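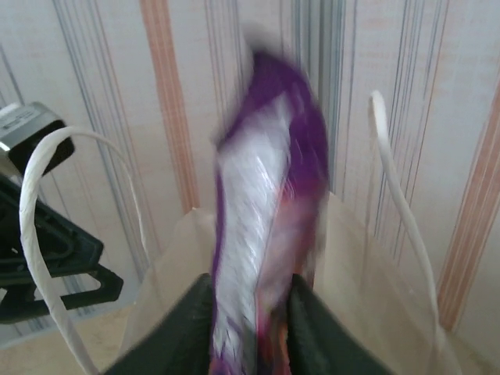
Hiwot Admasu

Inicio Números Secciones Autores Buscar

Tiempo de lectura: 9 min

5. Análisis de fallos en la fase de depósito

5.1. Planteamiento

Las secciones anteriores han tratado la tasa de agarre como variable principal. Esa métrica oculta una clase de errores que solo se manifiesta después de que la pinza haya cerrado con éxito: el objeto está sujeto, la trayectoria de transporte se completa y el fallo se produce en el depósito. En la campaña de embolsado realizada en Stelville se ejecutaron 375 ciclos con envases flexibles de aperitivo y bolsas de papel con asas. El controlador Trirna registró como correctos todos los ciclos en los que la secuencia de órdenes llegó a su último estado. La revisión manual de las grabaciones de muñeca redujo esa cifra, y la diferencia entre ambos recuentos es el objeto de esta sección.

Figura 1. Vista desde la muñeca durante la fase de depósito. El envase, sujeto por su extremo inferior entre los dos dedos, se encuentra sobre la boca de la bolsa de papel.

La Figura 1 corresponde al instante que consideramos crítico. El envase está pinzado por un extremo y el resto del material queda por encima de los dedos, con mayor anchura en la parte superior. El desenfoque impide leer la impresión del envoltorio, aunque los colores —púrpura y blanco— se distinguen con claridad. Esta asimetría tiene consecuencias para la detección, que se discuten en 5.3.

5.2. Clasificación de los fallos

Se distinguen tres modos. El primero, que denominamos retención, ocurre cuando los dedos se abren y el envase permanece adherido a una de las superficies interiores. El controlador ordena la retirada y el brazo extrae el producto de la bolsa. En la campaña se observaron 8 casos. Todos ellos fueron notificados como depósitos correctos, dado que Trirna confirma la liberación a partir de la apertura de los dedos y no dispone de una medida independiente de la presencia del objeto.

El segundo modo es el enganche de asa. Las asas de cordón de papel torcido sobresalen de la boca y forman lazos cuya posición varía de una bolsa a otra. Si un lazo invade el volumen barrido por la pinza, puede quedar atrapado entre el dedo y el envase durante el descenso, o alrededor del dedo durante la retirada. En 9 ciclos el contacto con el asa desplazó la bolsa. En 2 de ellos la bolsa volcó y el sistema continuó con el ciclo siguiente, de modo que el nuevo envase fue liberado fuera del recipiente. Este comportamiento se clasificó como incidencia de seguridad, aun sin daños, por tratarse de un movimiento no supervisado en un estado del entorno distinto del modelado.

El tercer modo es el pliegue sobre el borde. El envase toca el canto de la bolsa con su parte ancha, se dobla y queda apoyado en el exterior. Este modo se detecta con facilidad en la inspección posterior, pero no en línea. No se ofrece recuento separado: en varias grabaciones resultó imposible distinguirlo de una retención que se resolvió sola durante la retirada.

5.3. Causas

La causa inmediata de las retenciones es una fuerza de cierre excesiva para un material delgado. El valor nominal se había ajustado con cajas de cartón rígido y se heredó sin revisión en la configuración para envases flexibles. Al comprimir la película por un extremo, el material se arruga entre los dedos y su extracción depende casi por completo del peso del producto, que en estos artículos es reducido.

La detección visual presenta una limitación distinta. El módulo Loltamlow estima la pose del objeto a partir de la cámara de muñeca y descarta las imágenes cuyo índice de nitidez cae por debajo de un umbral. Durante el descenso, el desenfoque de movimiento afecta sobre todo al envase, mientras que el fondo puede conservar contraste suficiente. Un fondo con líneas verticales finas y bandas de color, como el papel pintado visible en la Figura 1, eleva el índice global. La imagen se acepta, la estimación se calcula sobre un contorno degradado y el error resultante se propaga al punto de liberación.

Un índice calculado únicamente en la región del objeto eliminaría este sesgo. La modificación es sencilla, pero requiere una segmentación fiable del envase, y las superficies blancas o plateadas con brillo son precisamente las que peor segmenta la versión empleada. Queda sin resolver.

En cuanto a las asas, el planificador modelaba la bolsa como un prisma abierto. Ásgeirsdóttir propone incluir un volumen de exclusión fijo en torno a cada asa; en nuestras pruebas preliminares esa solución dejaba sin trayectoria válida las bolsas cuyos lazos se inclinaban hacia el centro.

5.4. Medidas adoptadas

Se introdujeron dos cambios a partir de abril. La fuerza de cierre se redujo para la clase de envase flexible y se añadió una segunda apertura breve a media altura, antes de la retirada. Además, el inicio de cada ciclo quedó condicionado a una comprobación de la posición de la bolsa; si la desviación supera la tolerancia, el brazo se detiene y solicita intervención.

La segunda medida alarga el ciclo y genera paradas innecesarias cuando un asa se mueve sin que lo haga el cuerpo de la bolsa. Se mantuvo activa a pesar de ello. La confirmación de liberación sigue basándose en la apertura de los dedos, por lo que las tasas de la sección 4 deben leerse como cota superior.

Artículos relacionados

Fuerza de cierre y deformación en películas delgadas
Métricas de nitidez local para cámaras de muñeca
Planificación de trayectorias con obstáculos deformables
Estados no observados en controladores secuenciales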